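Visit report: Watico open day, Prornemar site, December 12, 2025

The tour began in the goods-in bay, where adhesive tape arrives on pallets of 1,000 rolls. Cartons are opened by hand and checked for crushed cores, then passed to the sorting room on the first floor.

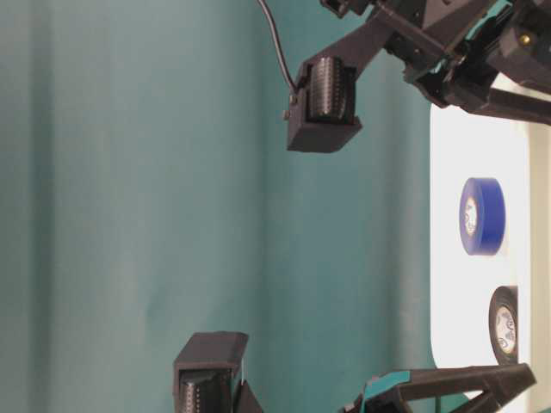 Storage is on steel racking supplied by Dönmez. Each bay holds 400 rolls, and stock is issued oldest first. Diệp Diệp, who led our group, gave the reject rate for April as 157 rolls, mostly for core damage.
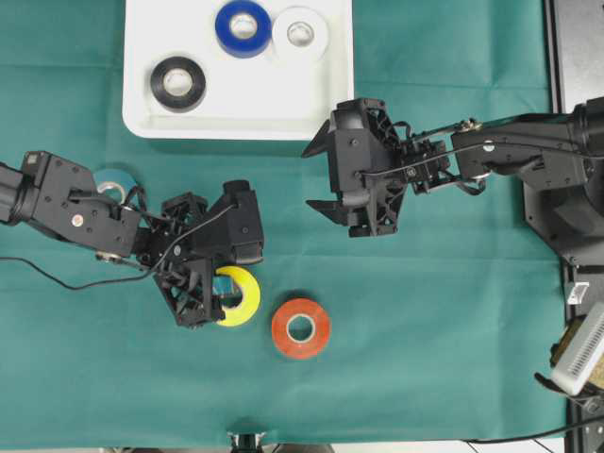
Sorting is by colour before width. The benches are covered with cloth to keep grit off the cut edges. Rolls are laid flat in the tray, core upwards, as with the blue, white and black ones, so that the hole can be inspected without lifting. Width is then checked against a gauge.

The packing line was not running. Parking is limited.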